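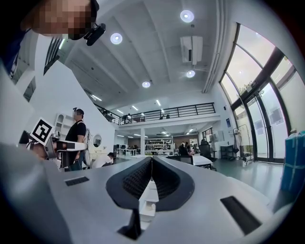

Forum > Rooms and Interiors > Walls and Ceilings

Deep ceiling beams, all white: leave them or do something?

gemmaz_fulton
Posted June 10, 2025

Hi all, long time reader, first time starting a thread. We took over a big shared room in Fulton this spring and I can't stop looking up. The ceiling is white with really deep beams, and they run in toward the back of the room so your eye gets dragged down there whether you want it to or not. The walls are white too. On one of them there's an open white shelf unit with arched compartments, and a small round mirror further along.

I love the arches! I do not love how everything melts together. My partner wants to paint the beams a dark walnut color and I'm scared it'll feel like the lid coming down on a box. Anybody done this and lived with it? Building went up in 1982 if that matters. Room gets used all day by a bunch of people, so whatever we do has to happen over a long weekend in July.

Gemma Zanetti

paintdrip19
Don't do dark. I did dark beams in our den and regretted it by the second coat. Deep beams already throw shadows, and with a dark color you lose the shape and get a bunch of stripes. Then I had to prime twice to get back to white and my neck has never forgiven me.

mancuso_mike
Disagree with paintdrip. Depends how high the ceiling is, and she hasn't said. My brother-in-law has dark beams over his shop in Mancuso and it looks great, but he's got the height for it. Gemma, how tall are we talking?

gemmaz_fulton
I should have measured before posting, sorry! I'll get up there with a tape tonight. It doesn't feel low, but the beams come down a good way so it's hard to judge.

Gualtiero Negri
I'd leave the ceiling alone completely and paint the wall. You have a white shelf on a white wall, so of course the arches disappear. Put a clay color or a dusty green behind it and the shelf will jump out at you. Same for the mirror. It's one wall, you can do it in a day, and if you hate it you're out the price of a can of paint.

paintdrip19
^ this. Listen to Gualtiero.

tokville_jen
Ooh, could you paint just the inside backs of the arches? I did that with an old bookcase (mustard yellow, small brush, two evenings and a podcast) and I still smile at it every time I walk past. You have to be patient on the curves though. Tape does not like curves. I ended up doing those freehand and wiping off the wobbles with a damp rag.

mancuso_mike
Does her unit even have backs? If it's open you might be looking straight at the wall, in which case you paint the wall and you've done both jobs.

gemmaz_fulton
Going to check that when I go up with the tape. I've walked past it every day for weeks and couldn't tell you, which is embarrassing.

tokville_jen
Ha, I couldn't tell you the color of my own front steps.

Also, is the mirror staying? A small round one can look a little lost on a long wall. I'd either swap it for something bigger or hang a few more around it.

Gualtiero Negri
Please no mirror clusters. They were everywhere for a while and every one of them is crooked.

tokville_jen
Mine are NOT crooked. Mine were hung with a level, thank you very much.

gemmaz_fulton
OK, back with news. Under the beams I get 8 foot 3, so lower than I'd have guessed. And mike was right, no backs, you see wall through the arches.

I also priced the paint. Somebody local quoted us $900 for the beams (ouch) and I can do the wall myself for the cost of a gallon and a roller. Partner is coming around. He's still muttering about walnut.

mancuso_mike
At 8'3" I take it back, keep them white. I'd still give them a fresh coat in flat while you have the ladder out. Shiny paint on beams shows every ding.

paintdrip19
Did mike just agree with me? Screenshotting this.

gemmaz_fulton
Going for the dusty green! I'm getting three sample pots and will paint big squares next to the shelf. Will post which one wins once everybody in the room has finished arguing over it.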